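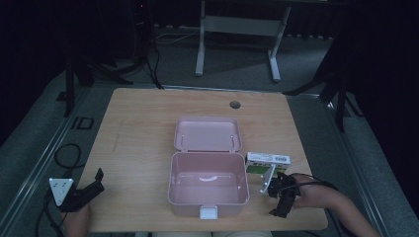
Pink box, lid up, on the table

Femwood Community Boards > Home and Household > Medicines, first aid and the dreaded bathroom cupboard

raghda_m
Started 2025-07-06

Hello all, long post coming so put the kettle on. My mum moved in with us in February and she brought with her, I kid you not, a suitcase with nothing in it but tablets, creams, plasters and eye drops. Added to what we had already, it has taken over the airing cupboard and most of a kitchen drawer. I've bought a few plastic boxes with hinged lids (the pink one is for her everyday things) and I want to do this properly once and then leave it alone.

My question is whether you keep things in their cartons or take them out. My sister Suha takes everything out of the packets and stands the blister strips up in a box like index cards, and it does look lovely, and you get so much more in. But I have a nagging feeling about it. What do you all do?

Raghda

walidsaab
Keep the cartons! The pharmacist's label is stuck on the carton, with the name and the dose and the date it was given out. Take the strip out and all you have is tiny silver print that I can't read even with my glasses on, and the leaflet goes in the recycling and that's the last you see of it. My dad had two lots of tablets in strips that looked the same from a foot away. He never mixed them up, thank goodness, but we had a few worrying mornings.

Welcome to your mum, by the way. It's a big change for everyone, having a parent in the house again.

femwood_bilal
I'm going to disagree with Walid, gently, because I think it depends what it is. Prescription things, yes, carton every time. But plasters? Throat sweets? The box of plasters is mostly air by the time you've had three children through the house. I tip them into a little tub and have done for years.

I'd also say don't put any of it in the bathroom, which is where we all keep it and where it's steamiest. Ours lives on top of the wardrobe in the spare room. It's a nuisance when somebody has a splinter but I've got used to it.

raghda_m
Thank you both, that's a help already. Bilal, I hadn't thought about splitting them up like that. Mum is quite attached to her cartons as it happens, she knows them by their colours and gets cross if the chemist switches to a different make. So perhaps that settles it for hers at least.

suha.o
The sister here! I feel I should be allowed to speak for myself. I cut the label off the carton and put it in with the strips with an elastic band round the lot. It takes two minutes. I live in a flat with one cupboard, Raghda, you have an airing cupboard the size of my kitchen.

walidsaab
Suha, fair enough on the space, but I still don't like it. Elastic bands perish and then you've a label floating about on its own. I'd sooner have less in the box and be sure of it.

suha.o
Mine have not perished yet, but I'll take it under advisement :)

deoksu_lim
Evening everyone. I came to this from the other end, when we cleared my aunt's house in Grurkham. She had things in there older than my daughter. What I do now is go through the lot when the clocks change, spring and autumn, and anything out of date goes in a carrier bag to the chemist, who will take it off you without any fuss. Please don't put it down the sink or in the bin.

On the boxes, I'd get ones with a catch on the front that shuts properly, and write on the lid who it's for. But a catch like that is nothing to a determined toddler, so if grandchildren visit, it wants to be up high or locked away. My grandson had one open while I was answering the door.

femwood_bilal
Good point about the little ones, I should have said that, and it's the real reason ours is on the wardrobe. Does anyone keep a list as well? My wife wrote one out for when the out-of-hours doctor rings, and it has been worth its weight.

raghda_m
A list, yes, I'm stealing that. I sat with Mum this afternoon and we did the first box together, cartons in, her name on the lid in her own handwriting because she says mine is a disgrace. We found four tubes of the same hand cream. The bag for the chemist is already by the front door and I haven't even started on the kitchen drawer.

Suha, you may have the spare hand cream if you come and fetch it.

suha.o
Tuesday, after work. Leave the drawer till then and I'll give you a hand, and I'll bring my own elastic bands.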